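Boletín del Taller Figueroa
Corte y grabado láser: nuevas normas para la entrega de archivos

La coordinación del taller informa a las personas usuarias de que, a partir de agosto, los trabajos de corte y grabado se recibirán únicamente en el formulario de Lostell. 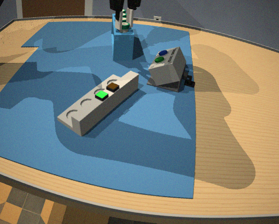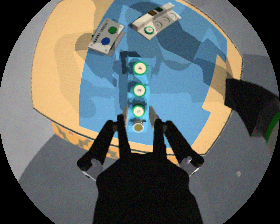 Cada archivo deberá presentarse a escala real y en milímetros. Las líneas de corte irán en rojo, los grabados en negro y las marcas de plegado en azul – cualquier otro color será ignorado por la máquina. El área útil de la cama es de 900 por 600 milímetros, y se dejará un margen libre en los cuatro lados. Los textos se convertirán en trazados antes del envío; los archivos con tipografías sin convertir serán devueltos.

Se admitirán 2 archivos por persona y turno. Las imágenes de mapa de bits destinadas a grabado se entregarán en escala de grises, incrustadas en el documento y sin enlaces externos.

El material podrá traerse de casa, previa autorización de Elvia Zepeda, responsable de la sala. No se aceptará PVC ni ningún otro plástico clorado en ningún caso. Los retales del almacén continúan a disposición de los cursos de iniciación, que imparte Botond Antal.

Las solicitudes ya registradas conservan su turno y no es necesario repetirlas. Para consultas sobre la conversión de archivos antiguos, diríjanse a Dayana Barajas en el mostrador de la planta baja.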